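Play kitchen, notebook
May, morning

Second go at the light blue kitchen. Melahat wants it ready for the nursery at Çınar before the end of the month, so I went over every fitting first and left the cosmetic jobs for later.

Doors. Fridge door swings freely now. The top hinge had worked itself out of its hole, so I packed the hole with matchsticks and glue, left it over lunch and put the old screw back. Two of the screws in the lower hinge were too short and I swapped them for the 22 mm ones from the Vulon box. The long gold handle was loose at the bottom end. Tightened from the inside, no thread lock. If it goes again, use a washer.

Oven. Both knobs turn. One was rubbing on the black panel and had started to leave a ring, so there is a felt disc behind it now. Handle fine.

Microwave. Push buttons wiped with a damp cloth. Handle checked, firm.

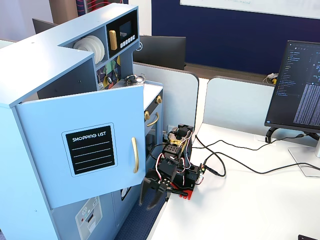 Paint. Saadet mixed a small pot of the blue for touching up and it dries a shade darker than it looks in the tin. Put on two thin coats with the small brush and let the first one go off properly. Rub down with 400 before the last coat. I tried 100 on a scrap and it cut straight through to the wood, so keep that for bare edges only.

The washing machine on the lower front is a sticker and it can't take paint or solvent near it. Mask it before doing anything to that panel. Same for the patterned backsplash: soapy water, soft cloth, nothing stronger.

The SHOPPING LIST board still takes chalk. Sang-wook asked if we should redo the dashed lines. I would leave them, they read well enough from a child's height.

Accessories. White plates stay in their rack on the top shelf. The little silver pot and its lid go with the kitchen in the same box, wrapped together, as we lost a lid on the Derkell job and had to send it on afterwards.

Still to do:
Touch up the chip inside the fridge door
Check the back panel for proud pins
Wall bracket, ask Aslı which type the nursery has fixings for
Weigh it for the van

Melahat is ringing Çınar this afternoon to find out how wide their doorway is. If it's too narrow, the oven unit comes off first.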